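Utisura Countertop Kit: Release Notes and Data Card

Status: released for evaluation under license
Maintainer: Nornell Applied Robotics, Documentation Office
Contact: Imelda Sebastian
Last revised: 4 October 2023

Summary

The Utisura Countertop Kit is a commercial package for organizations assessing robot arms in household kitchens. It consists of a two-finger gripper, a wrist camera, a mounting set and the recorded sessions to which this card applies. The sessions are supplied so that a customer may review the behavior of the kit before arranging an installation.

Contents of the release

The release holds 1663 episodes. Of these, 357 are designated for evaluation and should not be used in training. Each episode folder contains the camera streams, the joint positions, the gripper opening and a short written instruction. Episodes in which the operator stopped the arm are retained and marked "halted" in the index file.

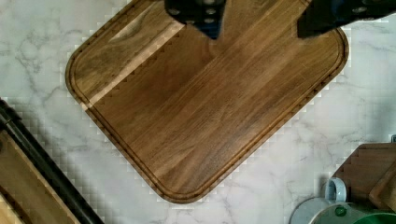
Gripper opening is reported as a fraction of full travel, where zero is closed. Customers who replace the supplied finger pads must repeat the calibration routine, as the reported value will otherwise be incorrect at the closed end. The routine takes almost 13 minutes and requires a clear area in front of the base.

Recording conditions

Sessions were recorded at the Middale test kitchen under ordinary room lighting. Counters were left furnished, with appliances, crockery and dry goods in place, and the position of objects was changed between sessions. Tasks include placing bread in a toaster, moving cups and bowls, and opening drawers by a pull handle. Each task is listed by name in the index file, together with the number of the session in which it was recorded.

The room view and the wrist view are stored as separate streams with a shared clock. A customer requiring only one view may download it alone.

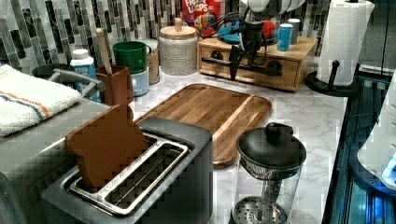
Known limitations

1. Polished stone and glass produce reflections that may affect depth estimates. No correction has been applied.

2. Wrist images may be blurred during fast motion. Such images have not been removed.

3. Dark, glossy items such as pipe-style handles and fittings offer little contrast against dark fingers. Segmentation labels for these items should be checked by hand before use.

4. Packaging and printed bags appear in some episodes. Text on them may be partial or rotated and has not been transcribed.

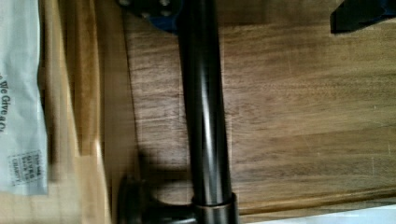 5. Audio was not recorded.

Corrections in this revision

The June release listed 34 episodes under the wrong task name. The index file has been corrected and the episode numbers are unchanged. Customers holding the June index should replace it in full; merging the two files is not supported.

Intended use

The data may be used to evaluate the kit, to train manipulation policies for use with it and to prepare internal reports. It may not be used to certify any machine as safe for operation near people. Redistribution requires written permission from Nornell.

Compatibility

The mounting set fits the Egilsson bench arm without modification. Other arms require an adapter plate, which is sold separately. The reading tools run on current desktop systems and do not require the kit to be connected.

Support

Requests for access, corrections and license extensions should be addressed to Imelda Sebastian at the Documentation Office. Please state the release name and the episode number in all correspondence.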